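Foro Grultura > Historia de la técnica > Inventos y patentes

Tema: quién hizo de verdad el telar de cinta de Coughlan??

hilandero60
Buenas. Estoy con un trabajo sobre el telar de cinta que vendía la casa Coughlan y no me cuadra nada. En todos lados ponen a Coughlan como inventor pero la patente la firma tambien una tal Teresa Foley. Alguien sabe algo?

marta_rueca
Foley era la encargada del taller de Cladley. Lo del freno de la lanzadera es suyo, seguro. Coughlan ponía el dinero y poco más.

Godudholm
Seguro, seguro... no. Firmar no es inventar. En esa época se metía a gente en la patente por mil motivos. Fuente?

marta_rueca
El cuaderno del taller. 14 páginas de pruebas del freno, letra de Foley. Lo transcribió Ruairí Heffernan en su libro, capítulo del taller.
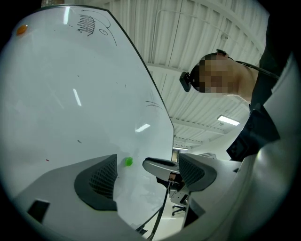 Y ojo que en el cuaderno salen los fallos tambien. El primer freno se comía el hilo, el segundo chirriaba. Coughlan no aparece hasta el final, y es para quejarse del precio del muelle.

Godudholm
Heffernan barre para casa, el libro es medio homenaje. Y un cuaderno puede ser copia en limpio de lo que dictaba otro. Yo he visto casos.

hilandero60
Vale pero copia en limpio con tachones??

Godudholm
Pues tb las hay. Solo digo que no lo demos por cerrado. El telar tiene 16 piezas nuevas segun la patente, el freno es una. Las otras de quién son?

tornillo_suelto
Me meto. Las levas son de un modelo anterior, de nuevas nada. Lo puse en otro hilo el 14/8/22 y me cayeron palos jaja. O sea que quitando levas lo gordo es el freno.

marta_rueca
Gracias!! eso mismo

Godudholm
Lo de las levas te lo compro. Lo de Foley a medias. Coinventora, sí. Única, no lo veo.

hilandero60
Pongo "Coughlan y Foley, freno atribuido a Foley" y cito el cuaderno. Entrego en marzo, si alguien tiene la patente escaneada entera que me mande privado porfa, a la mia le falta la ultima hoja

tornillo_suelto
La tengo, te la paso esta noche. Pesa 50 megas, avisado quedas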